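README - Open-day notes and recordings, cube table, Virkinico

Status: complete, no further recordings planned
Maintained by: one person, in spare hours
Version: 2

What this folder is

Notes and recordings from an open day at the Virkinico lab in July, where visitors could watch a two-armed robot work with colored cubes. The demonstration was put on by Neton, who supply the control software. I went because I had read the flyer, which promised "general-purpose handling," and I wanted to see how much handling there was and how general it would look from a folding chair.

The folder is meant for people who are thinking of citing the demonstration, buying something on the strength of it, or using the recordings for teaching. If you were hoping for a benchmark, stop at this line. There is no benchmark in here.

Contents

notes/ - my written log, typed up the same evening
episodes/ - 16 recorded episodes, as handed out by the hosts
handout/ - scan of the flyer and the printed program
labels.csv - one row per episode, filled in by me

The episodes come with two kinds of view. One is fixed and takes in the tabletop and both arms. The other is from the wrist, close to the fingers. They were given to visitors on request, and I requested them. I cut nothing and renamed the files so they sort properly.

The wrist view

I would start with this one, because the presenter did. It was on the big screen for most of the morning, and it makes the robot look purposeful. You get a jaw, a target and very little else, and your mind fills in the intention. My advice is to watch each wrist clip with the fixed one next to it.
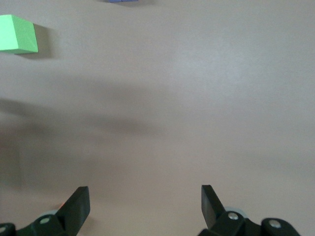
Wrist view: fingers open, green cube at the left, a sliver of something blue at the top.

Two things to keep in mind if you use these clips. Objects leave the view easily, so a cube that matters to the task may be half outside it or missing altogether. And shadows are large and soft on the pale-looking surface. Anyone training a detector on this should check that it finds cubes and has not settled for dark patches. I asked whether that had been tested. I was told it was "on the list."

Color is the other headache. I would not match color values between the wrist view and the fixed view without calibrating first, and the folder has no calibration target. The tabletop alone should put you off: it comes out pinkish beige in one and plain brown in the other. The labels in labels.csv are plain color words and should be read as one person's opinion.

What was claimed

The talk before the demonstration made three claims that I wrote down word for word.

"The two arms share the work."
"It recovers from mistakes by itself."
"No setup is needed for new objects."

I can say something about the first. The arms did both move, and at times they worked close enough together that I leaned forward. Whether that is sharing or taking turns in a small space, I could not tell from my seat, and the episodes have not settled it for me.
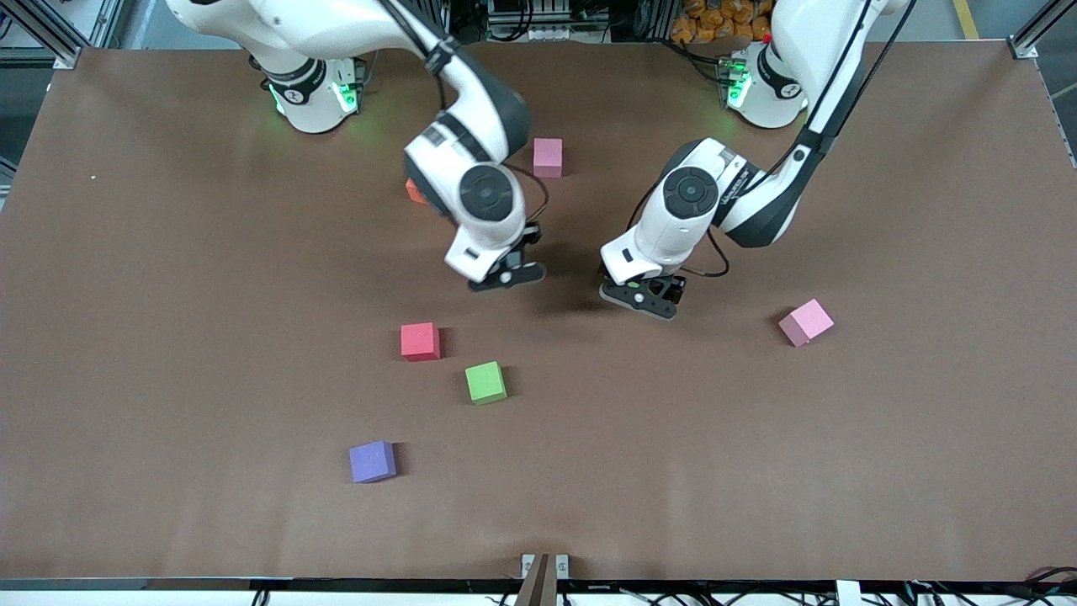 Written by the maintainer of this folder
Independent reviewer of automation equipment, formerly warehouse operations

On the second claim: in 14 of the 16 episodes I could follow what the robot was going for. In the other 2 I could not, and so I have no way of saying whether it recovered or simply did something else. Those two are marked "unclear" in labels.csv. Please don't quietly recode them as successes. I have seen that done with other people's logs.

On the third claim, the only objects used during my visit were foam-like cubes. A cube is a kind thing to hand to a parallel gripper. It has flat sides, it stays where you put it, and if it is soft it forgives a bad approach. Somebody in the audience offered a set of keys and was politely turned down. That may have been sensible for the equipment, but it leaves the claim where it was.

What I thought was good

The hosts kept the arms in plain view and the table uncluttered, and they let people stand for a long time and watch. The engineer running the station answered direct questions directly, including the one about resets, which were done by hand. I have been to shows where the reset happens behind a curtain - this was better.

The Wetier stand next door had a smoother show with music. I learned less from it.

Labels

episode - number, in the order of the files I was given
target - color word for the cube I believed was being approached
arm - left or right, named from the robot's side
outcome - done, not done, unclear
remark - free text, often grumpy

Watch the arm column. The robot's right arm is on your left when you look at the fixed view. I got this wrong in version 1 and fixed it after a reader at Kwok wrote in. If you have the older file, throw it away.

Known gaps

The hosts chose which episodes to give out. I don't know how many were left behind or why, and the answer I got was friendly and vague. A set picked by the people showing the robot cannot be used to estimate a success rate, and I have left that number out on purpose.

There is no sound. There are no force readings or joint positions. The time stamps in my notes come from a wristwatch and should not be lined up with the clips.

Use and credit

Use the notes freely. For the episodes, ask Virkinico, who hold the rights and replied to my own request in a couple of days. Corrections to labels.csv are welcome if they name the episode and the row.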